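Delura Teaching Desk: Frequently Asked Questions

Do I need any experience to come and teach the arms?
None at all, and we mean that kindly! Most of the people who drive for us had never touched a robot before their first visit. You hold a pair of small lead arms, the big ones copy your hands, and after the first 40 minutes or so of bumping into things it starts to feel quite natural.

How long is a session?
Two hours, with a proper break in the middle (there is tea). We keep to 24 recordings per person, and if you get through fewer, that's perfectly fine.

What sort of tasks will I be given?
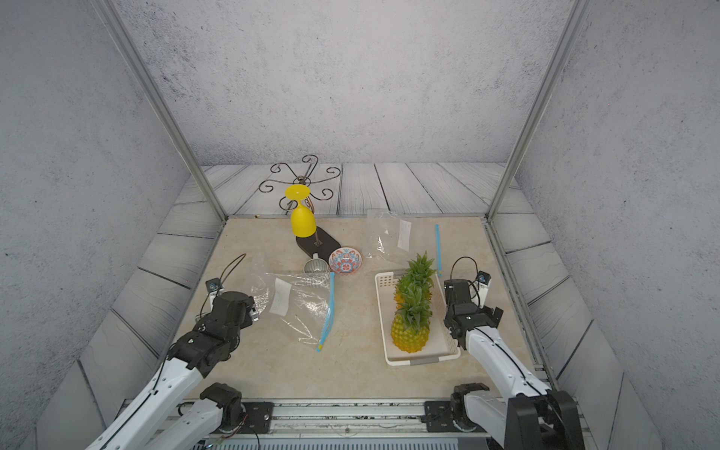
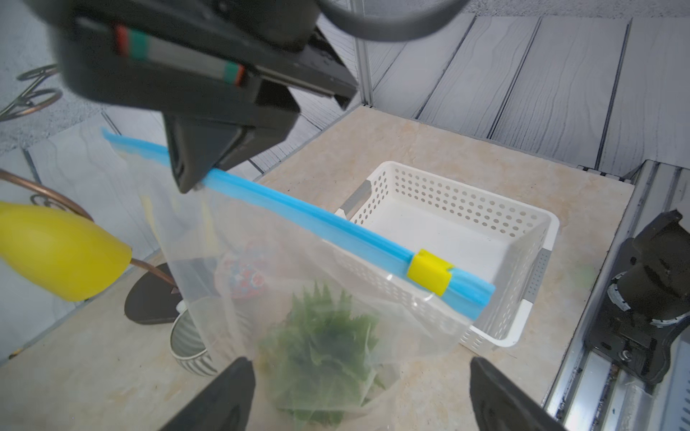
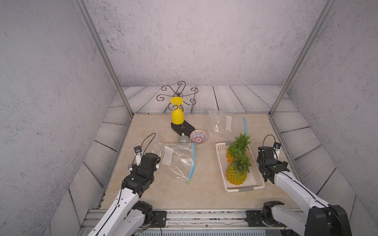

Tasks come from the Kustico list, which is a long and slightly rambling document of household chores, and you're welcome to ask for one you like the sound of. Bags are the ones people find hardest, so please don't be discouraged by them. Clear plastic folds and shines differently every time, and a blue zipper strip like the ones on our bags is a great help when you're deciding where to pinch. Go slowly, and close the gripper only when you're happy with where it is.

What if I drop something?
Carry on and pick it up again if you can reach it. A good recovery is worth keeping, so don't press the discard pedal straight away.

Who do I contact to change my booking?
Write to Tamsin Brunton at the front desk, or call extension 591 before noon.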